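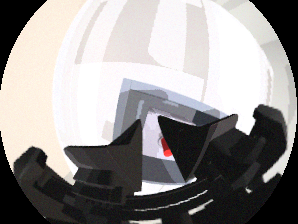
Filed under: Town Economy / Grant Updates

26th October. By the Wurville High Street Survey team

Progress report to the Hadel Fund, second period

Quick one this time, full tables to follow in November.

Where we are. Spending survey has now reached nearly 200 households in Wurville and Clidcombe. Clidcombe slower than hoped, lots of doors not answered, evenings work better. Evening visits carry on until the clocks change and it gets too dark to be knocking.

Shops. 30 traders signed up to the takings diary. Cafes fill it in well, clothes shops less so. Three dropped out, all Clidcombe, two closing anyway. Have asked the market stalls on Khondokar Street instead, answer expected soon.

What people say. Eating out is the first thing cut, then clothes, then the second car. Rents come up in almost every interview, more than food prices, wich we didn't expect. Saturday footfall looks fine from the pavement but traders report smaller baskets, people come in for one thing and go. Too early to put a figure on it. Older residents in Wurville still paying cash and worried about the bank branch.

Problems. Question 9 (savings) badly worded, people read it as monthly. Reworded half way through, so early answers have to be kept seperate. Printing went over by £150, covered from the travel line. No change to the total.

Next:
- finish Clidcombe doorsteps
- chase late diaries
- call back the early households on question 9
- first draft of the rents section

One ask. Could we move the traders' meeting to after Christmas? Nobody in retail will come in December. Hall is free most of January, same price.

Receipts sent separately. Diary template also, revised version, please bin the old one.

We use cookies to understand how visitors use this site. Accept all | Manage settings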